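Stumus hand-held gripper kit, used for a month

I bought the Stumus kit in October after trying a friend's at his place. It is a hand-held gripper you squeeze to open and close, meant for recording tasks by hand so that a robot arm can be trained on them later. The printed parts come finished, and you put the rest together yourself. I paid for mine and have no connection with the firm.

Assembly took me most of a Sunday. The instructions are clear up to the point where the fingers go on, and then they skip a step. The linkage has to be centred before you tighten the finger screws, and mine wasn't, so one finger closed ahead of the other and I had to take it all off again. I wrote to the seller and Weidong Wei replied the next morning with a drawing that ought to be in the manual. The screws go into brass inserts, so undoing and redoing them did no harm. On my older Wudach gripper they went straight into the plastic and the holes were worn out by the second refit.

The fingers are black and fairly blocky. They open wide enough for a mug, and the pads hold cardboard, cutlery and small boxes without much squeezing. They are less good on thin things lying flat. A teaspoon is fine if you come at the handle from the side. A sheet of paper is hopeless unless you push it to the edge of the table first. 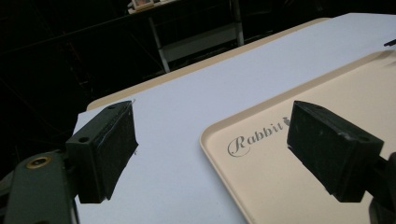
I do most of my recording in the evening with the lights low, on a cream table, and the finish on the pads matters more than I expected. They pick up lint and pale scuffs very quickly. I wipe them with a damp cloth between sessions, which gets rid of the fluff but does nothing for the scratches. Grip hasn't suffered so far.

Weight is fine for short goes. After 100 or so squeezes my thumb starts to complain, and my daughter Shiyu, who has smaller hands, gave up well before that. The trigger reach can't be adjusted. Wudach do at least sell theirs in 2 sizes.

The spare finger set from Limatberg fits, although the maker doesn't list it. The pads are a touch softer and the holes line up. I would buy one with the kit if you plan on heavy use.

The software side is basic. It saves each recording as its own folder, and once I had 200 of them the list became slow to scroll. Sorting by date helps a little. There is no way to add a note to a recording, so I keep a paper notebook next to me.

Good points: solid body, brass inserts, quick replies from the seller. Bad points: the gap in the instructions, the fixed trigger, pads that mark easily. I'm keeping mine, and I'll update this if the linkage wears.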